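**kobe_m:** Moving out in December. Do I keep the good tape measure or leave it for the next tenant as a blessing?

**TreasaD:** Keep it. I've bought 3 and can find none of them. Mine live with the scissors now – somewhere in Taltari, I assume. 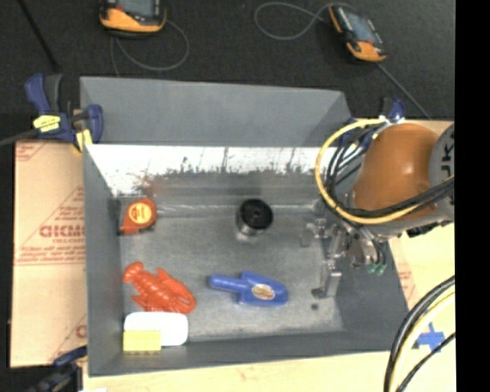 *Tape measure, far left corner of the bin.*

**cpickering:** Disagree. Leave it. You'll own 13 by spring anyway.

**TreasaD:** Says the man who measured his couch in shoes.

**cpickering:** It fit.

**kobe_m:** Through the door?

**cpickering:** Through the second door.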